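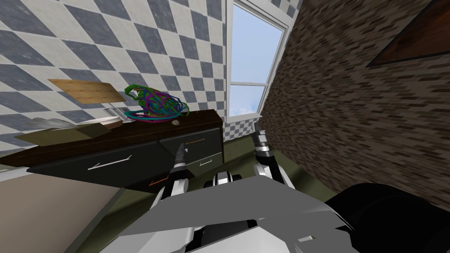

Household chore readiness checklist, two-arm unit
Site: Plurkside test room, simulated
Task set: Trurnico drawer and cabinet-top chores, revision 7
Checked by: Wijesinghe

Mark each line Pass, Hold or Fail. A comment is required for anything but a Pass.

Before start

1. Stop control answers from the operator desk. Pass.
2. Arm speed limit set to 40 percent. Pass.
3. Both grippers open and close on command. Pass. Right side is slower to open. Still within limits.
4. Floor between base and cabinet clear for travel. Pass.

Drawers

5. Handle located without operator help. Pass for the long bar handle on the wide left drawer. Hold for the short handles on the right. The planner mixes up the upper and lower drawers when an arm blocks its view.
6. Pull force stays under limit. Hold. Two spikes in the log, both on the upper drawer.
7. Drawer closed fully after use. Fail. Left open a finger's width more often than not. A person would bump it shut with a hip.

Cabinet top

8. Loose cords picked up as one bundle. Fail. Grip takes one or two strands and drags the rest. Do not run near anything breakable.

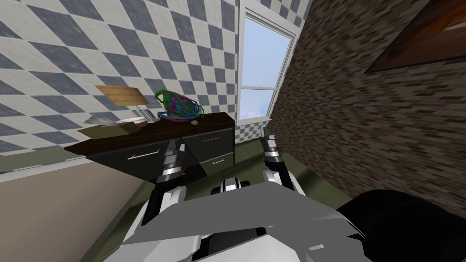
Items 8 to 10: cabinet top with multicolored tangle, board, dish and small stone-like lump.

9. Dish lifted level and set down. Hold. Works when the dish stands alone. Stop the run if anything is in front of it.
10. Small items near the front edge not knocked off. Hold. Elbow clearance is fine, wrist clearance is not. Add a keep-out strip along the edge.

Results and comments

Log covers 446 attempts over 13 chores. The unit is safe to run with an operator at the desk. It is not ready to tidy a room alone. Opening a drawer is close. Sorting a cluttered surface is a long way off, and I would not schedule it for a home trial this year.

Item 7 goes to Rerport for a new closing routine. Recheck items 5 through 10 in August. Items 1 to 4 are repeated before every session, including short ones.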